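Stofftasche Gatitz - Tragetasche aus Canvas, cremefarben

Artikelnummer: 177
Farbe: creme, Vorderseite bedruckt
Lieferzeit: 3 Werktage

Die Gatitz ist eine einfache Einkaufstasche mit zwei Griffen aus Stoff. Sie hat kein Innenfutter und keinen Reißverschluss. Die Öffnung ist breit, so dass man auch ein ganzes Bund Bananen hineinlegen kann, ohne es zu knicken. Leer lässt sich die Tasche zusammenlegen und passt in eine Jackentasche oder ins Handschuhfach.

Der Stoff ist 100 % Baumwolle. Er ist weich und fällt beim Abstellen etwas in sich zusammen - wer eine Tasche mit festem Stand sucht, nimmt besser das Modell Javness mit verstärktem Boden. Der Aufdruck auf der Vorderseite ist in dunklem Graublau gehalten. Die Innenseite bleibt unbedruckt.

Gatitz mit Obst und Snacks:

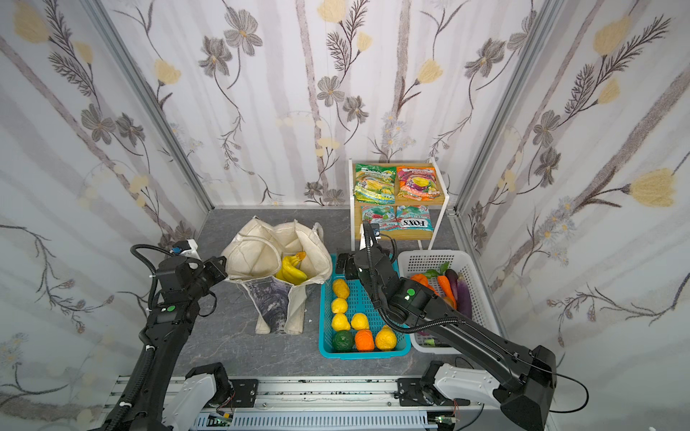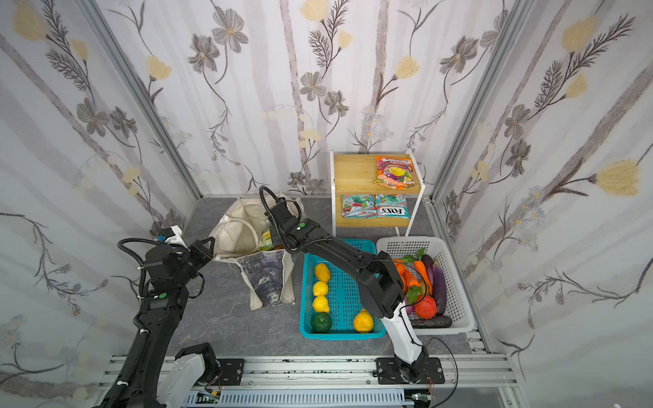
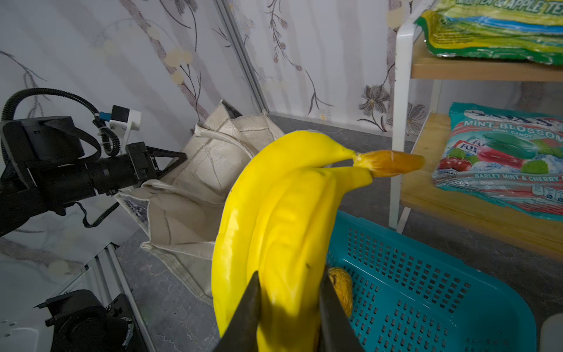

Material und Pflege

Vor dem ersten Gebrauch bitte einmal separat waschen. Danach bei 20 Grad im Schonwaschgang, auf links gedreht. Nicht in den Trockner geben. Den Aufdruck nicht direkt bügeln. Der Stoff kann bei der ersten Wäsche leicht einlaufen.

Obstflecken am besten gleich mit kaltem Wasser und etwas Gallseife behandeln. Bleichmittel greifen den Aufdruck an.

Lieferumfang

Eine Tasche. Obst, Snacks, Körbe und Regal gehören nicht dazu.

Bestellung und Versand

Einzeln oder im Set zu 3 Stück. Ab 20 Stück gilt der Händlerpreis, bitte dazu über das Kontaktformular anfragen. Der Versand erfolgt ab Lager Herergate, im Karton ohne Plastikhülle. Ungewaschene Taschen nehmen wir zurück - bitte den Lieferschein beilegen.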